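Enseñar con la mano: el programa de demostraciones de Leltedico

Publicado el 16 de abril de 2026

El equipo de manipulación de Leltedico mantiene desde agosto una línea de trabajo dedicada a registrar tareas domésticas mediante pinzas de mano. Su coordinadora, Eglė Tamošiūnaitė, recibió a este boletín en la sede de Perimton.

«Empezamos con control remoto y lo conservamos para las tareas de fuerza», explica. «Para coger y dejar objetos, la pinza manual permite que el operador trabaje a su ritmo natural». El archivo reúne 3964 demostraciones, de las cuales 2165 han superado la revisión interna.

Preguntada por los criterios de descarte, Tamošiūnaitė señala los titubeos en la aproximación. «Si la persona corrige tres veces antes de cerrar los dedos, el modelo aprende a corregir tres veces». La coordinadora defiende asimismo que se grabe en mesas con envoltorios, papeles y bolsas de plástico. «Un envase de té entre otros envases exige decidir por dónde entrar. Eso es lo que queremos registrar».

En la fase actual participan 62 operadores, formados con el protocolo Nundari. La teleoperación seguirá empleándose en las tareas con dos brazos. 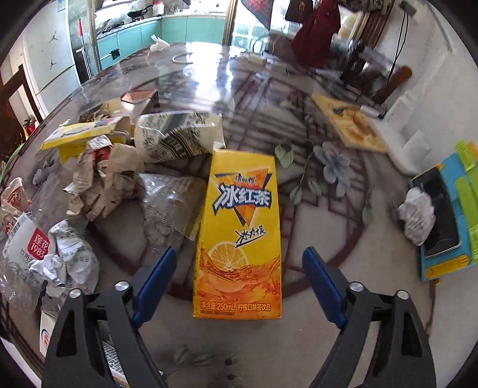

Royer discrepa en parte: a su juicio, las demostraciones con titubeos deberían conservarse etiquetadas, pues también enseñan al modelo a recuperarse de una mala aproximación.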